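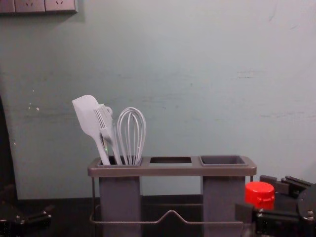
Kitchen utensil

A kitchen utensil is a small tool, held in the hand, which is used for preparing food. Common tasks are cutting, stirring, turning, measuring, grinding and straining. The word is sometimes used also for eating utensils, but in the trade these are usually called cutlery or flatware, and this article does not treat them except where the two groups overlap.

Contents
Terminology
History
Materials
Storage
Care
See also
References

Terminology

The English word "utensil" came through Old French from the Latin utensilia, "things for use". In older household books it had a wide meaning and could include pots, baskets and even furniture. In modern use it is narrower. "Kitchenware" is the larger group, which takes in cookware (vessels for use on the stove), bakeware (vessels for use in the oven) and utensils. "Gadget" is an informal word for a utensil made for one task only, such as a cherry pitter or an egg slicer.

Some objects do not fit well in any group. A colander is a vessel, but most shops put it together with the utensils. A kitchen knife is a utensil by the definition, but it is often sold and discussed separately.

History

The oldest tools for preparing food were of stone, bone, shell and wood. Wooden tools rarely survive in the ground, so their early history is known less well than that of stone mortars and grinding slabs. Bronze ladles and strainers are known from many places in the ancient Mediterranean, and the Romans made ladles with long handles whose form is close to the one used today.

In the Middle Ages most households in Europe owned few utensils. An inventory of the Navarro house in Skollano, written in 1440, lists 13 objects for the kitchen. They include a flesh hook, a skimmer, a mortar with its pestle and an iron ladle "with the handle mended". The editor of the inventory, Mircea Moldovan, remarks that wooden spoons are missing from the list, and he supposes that they had too little value to be written down.[1]

Copper was popular in wealthy kitchens of the eighteenth and nineteenth centuries. It conducts heat well but it can react with sour food, and for this reason copper tools were lined with tin, which had to be renewed from time to time. Cast iron and tinned sheet iron were cheaper and came into ordinary homes in the nineteenth century. Enamelled utensils followed, often in white with a coloured rim. Stainless steel was developed in the early twentieth century and replaced most of the older metals after some decades.

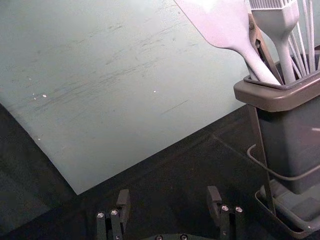

Materials

Wood is used for spoons, spatulas and rolling pins. Beech, maple and olive are common. Wood does not scratch a pan and it stays cool in the hand, but it takes up colour and smell from food. Long contact with water can make it split.

Stainless steel is strong and does not rust easily. It is the usual material for whisks, ladles, tongs and graters. A steel tool can damage a non-stick coating.

Nylon and other hard plastics are light and cheap. Their weakness is heat - a nylon turner left on the edge of a hot pan will soften and lose its shape.

Silicone is flexible and bears higher temperatures than most plastics. It is used for scrapers, brushes and the covering of tongs. Many silicone tools have a core of steel or nylon, which gives them stiffness.

Storage

Utensils are kept in drawers, on hooks or in an open holder on the bench. In small kitchens the holder is common because the tools stand upright and can be taken with one hand. Holders may be a single jar or may be divided into compartments, so that long tools are kept apart from short ones.

A hanging rail was the normal solution before fitted kitchens became usual, and it is still found in restaurants. The Etano system, a rail with sliding hooks, was sold to hotels under the name Istotel and was supplied in lengths of 50 cm with 6 hooks to each length. The hooks could be removed for washing. A later version for the home had a narrow shelf above the rail.

Drawers protect the tools from dust and from grease in the air. Sharp tools in a drawer should have a cover or their own tray.

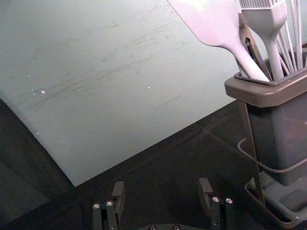

Care

Most metal and silicone utensils can be washed in a dishwasher. Wooden ones should be washed by hand and dried in the air, and they may be rubbed now and then with mineral oil made for contact with food. Linseed oil is also used, although it takes longer to dry.

Tools with moving parts, for example tin openers and rotary beaters, collect food around the joint and need a small brush. An open holder also needs cleaning, as water runs down the handles and collects at the bottom.

See also

Cookware and bakeware
Kitchen knife
List of food preparation utensils
Mortar and pestle

References

1. Moldovan, Mircea. The Household Inventories of Skollano. Retrieved 16/05/2019.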